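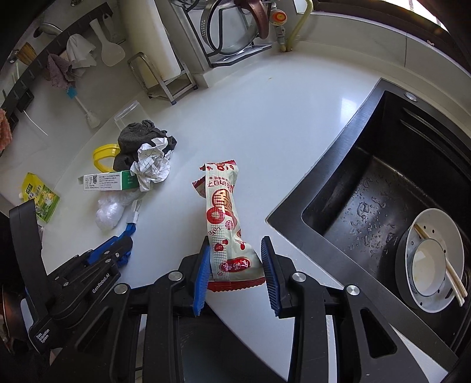
Ruan Magagula

Chapter 2
Packaging and the Life of Dry Foods

Key terms: barrier, laminate, permeability, headspace, fin seal, lap seal, water activity, rancidity

A cracker leaves the oven crisp and begins to change as soon as it cools. It picks up water from the air. The fat in it starts to react with oxygen. If it is stacked with other crackers and shipped by truck, the corners break. Most of what a food company does after baking is meant to slow these changes down, and most of that work is done by the package.

Chapter 1 looked at spoilage in fresh foods, where bacteria and molds are the main concern. Dry foods are a different case. A chip, a cracker or a puffed rice snack has so little free water that microbes can't grow on it. The measure used is water activity, a number between 0 and 1, and below 0.6 almost nothing grows. Dry foods go bad in other ways. They turn soft, they turn stale, or they turn rancid. A person who throws out an old bag of chips is usually reacting to the smell of oxidized oil.

What a package has to do

The first job is containment. It sounds too simple to mention, but a bag that splits in a shipping case ruins the bags next to it too. The second job is protection, and here the choice of material matters most. A package must also carry information: the name of the food, the ingredients, the net weight, the maker and usually a date. Finally, the package has to open. Engineers spend a surprising amount of time on this last point, and shoppers complain about it more than about any of the others.

These jobs pull against each other. A seal strong enough to survive a drop may be hard for an older person to tear. A thick film protects well and costs more. Clear film lets the shopper see the food, and it also lets in light, which speeds up rancidity.

Plastic films and layers

Few single plastics do everything a snack maker wants. Polyethylene seals easily with heat and keeps moisture out, but oxygen passes through it. Polyester is strong and prints well, but it is harder to seal. Oriented polypropylene is stiff, glossy and a good moisture barrier. For this reason many wrappers are laminates, made of two or more films bonded together, often with a very thin coating of aluminum on one of them. The ink is commonly printed on the inside of the outer layer, where it can't rub off.

The rate at which a gas or vapor passes through a film is called its permeability. You will work with this number in Section 2.3. For now it is enough to know that no plastic film stops everything. A package only slows the movement of water and oxygen, and the shelf life printed on it depends on how well it does so.

Seals

A film can be excellent and the package can still fail at the seal. On a typical small bag, the film is folded into a tube and joined down the back. If the inside surfaces are pressed together so that a narrow flap stands out, the join is a fin seal. If one edge overlaps the other, it is a lap seal. The ends are closed by heated jaws with ridges that press the layers together and leave a crimped pattern. A zigzag edge is cut at the same time. Each point gives the shopper a place to start a tear.

Crumbs and oil are the usual cause of bad seals. A flake of seasoning caught between the jaws can leave a channel too narrow to see and wide enough to let air through.

Case study: the Clanport line

Clanport makes rice crackers for the Deltida chain of stores. In January the company began receiving complaints of soft crackers from one region. The film had not changed and the oven records were normal. Staff pulled 1313 bags from the warehouse and put them through a leak test in a vacuum chamber filled with water. Of these, 1088 were sound. The other 225 leaked, nearly all at the bottom seal.

The plant manager, Mthembu, first asked for hotter jaws. This made the seals look better but turned the film brittle, and it began to crack at the fold. The cause was found upstream. A new filling head was dropping the crackers a moment too early, before the jaws had fully closed, and broken pieces were landing in the seal area. Changing the timing fixed most of the leaks – the rest went away when the jaws were cleaned at every shift change.

Keep this case in mind as you read Section 2.1. We will return to it when we calculate how fast a bag with a small leak takes up water on a humid day.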